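Progress report on the Gonau kit trial
Prepared by Heloísa Rocha for the equipment fund
April 2023

1. What we promised

In our application of November we asked for support to test the Gonau kit from Haltar. The kit is a gripper with a wrist camera, a gray fixture plate and the software, which is called Drerkitz. The question for the fund is simple: can a small repair shop like ours use this kit to take processors and memory in and out of used desktop computers, and should we keep it after the trial period ends?

2. What is done

The work cell is installed and in use. Setting up took us 3 weeks, one week more than in the plan. The cables and the mounting were easy. Most of the extra time went to the calibration of the camera, where the manual of Haltar skips two steps. I wrote to their support and they sent me a corrected page the same day.

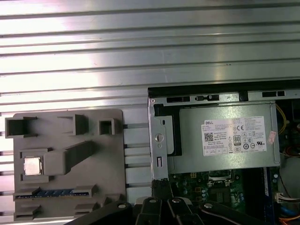

We have completed 12 trial sessions out of the 20 that we planned. In each session the operator starts a short routine, watches it on the screen and writes down every stop. Khamphan, our partner workshop, supplies the used desktops and also reads our notes, so that a second pair of eyes can check what we conclude.

3. What we learned about the kit

Memory modules are the easier part. The software finds the slot with little help, and the operators trust it already after a few sessions.

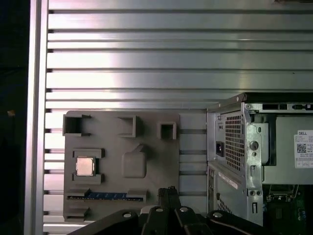 Processors need more care, and for this reason I spent most of this quarter on them. A processor has to be put down flat and in the right direction, and a small error in the angle is enough to stop the routine. The fixture plate helps us very much with it. It has a raised holder on its left half where the chip sits, with the metal lid facing out, so the camera can look at it before the gripper comes close. We practice on the plate first and go to the computer next to it only when the operator is satisfied. I would like Haltar to sell this plate as a separate article, as we will want a second one.

Light is our main difficulty. The slatted metal wall behind the plate reflects a lot, and Drerkitz sometimes takes a bright band for the edge of a part. We moved one lamp and the number of false stops became smaller, but I cannot yet say the problem is solved. A matte cover for the wall is ordered.
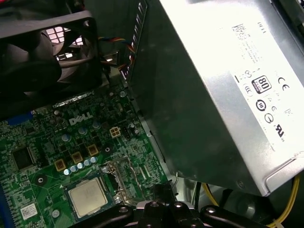 The grip force setting is also not clear for a new user. The menu shows only low, middle and high, without units. Our operators use low for everything, and I asked Haltar to explain what the steps mean. Their answer was polite but not complete, and I will ask again.

4. Budget

We are inside the budget. The matte cover was not foreseen, but it is paid from the line for small materials. The training money is not spent yet, and I ask permission to keep it for the next period.

5. Next steps

We will finish the remaining sessions, repeat the processor routine with the new cover, and train 2 more operators. After this I will send the full stop log together with my recommendation about buying the kit. If the fund wishes to visit the workshop before that, please write to me and we will arrange a time.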